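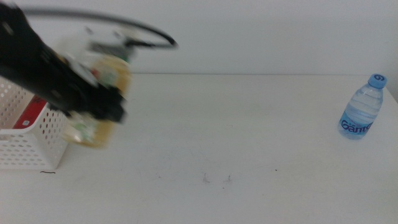
3. Gathering the examples

3.1 Who drove, and for how long

I'll admit I went into this part of the project thinking it would be the easy bit. We had the arm, we had a shopping basket's worth of groceries, and we had the Vosow recording software already running on the lab machine. All that was left was to sit down and pack things into a basket over and over again while the computer took notes. We ended up with 600 recorded runs, and I did 200 of them myself, so I feel entitled to a few opinions!

The other drivers were Dace Toom and Tineke Van den Broek. Dace had driven arms for years on the Rutmont sorting work and was quick from the first morning. Tineke and I had to learn, and you can see it in our early runs, which wander all over the place before they get to the item. We kept those in. A policy trained only on Dace's runs had very little idea what to do once it had drifted off course, whereas our wobbly ones are full of small recoveries (see Section 5 for what happened when we took them out again).

3.2 What counts as a run

A run starts with the arm parked and the basket at one side of the table. The driver picks up the items one at a time, carries each one over the rim and lets go, and the run is over when the arm is back in its parking spot. Figure 3 shows an item on its way to the basket with a bottle of water still waiting on the far side of the table. We liked that sort of layout because it makes for a long carry, and long carries are where a learned policy tends to get lost.

Drivers were asked to move at whatever speed felt natural. That was Dace's idea and I argued against it, as I was worried about blur. A fast carry can turn the whole arm into a dark smear, and the bottle in its grip goes nearly see-through. In the end we let it stand. The policy will meet the same blur when it moves the arm on its own, and slowing everybody down would have given us tidy pictures of a motion we didn't want.

Figure 3. A carry under way. The arm is moving a bottle of yellowish liquid at the rim of the white basket, which already has a red item in it. The upright water bottle on the right is standing still and stays sharp.

3.3 Things we changed as we went

Bottles gave us more bother than boxes. A clear bottle on a white table in front of a white wall is hard to pick out at the best of times, and we talked for ages about putting down a dark mat. We tried one in June and went back to the bare table - the policy trained with the mat fell apart as soon as the mat was gone.

We also stopped wiping the tabletop before every session. Small scuffs and specks come and go in any real kitchen, and I'd much sooner the policy learned to ignore them early on.

The last change was to the labels. At first each driver typed a note after every run, in whatever words came to mind, and mine got shorter and ruder towards lunchtime. Tineke replaced this with a short form in the Kobori viewer: item, order of packing, dropped or not dropped. She then went back through all the old notes and filled in the form for those runs too, a job that took her far longer than the driving had. Where a note was too vague to use, she watched the recording again and filled in the form from that.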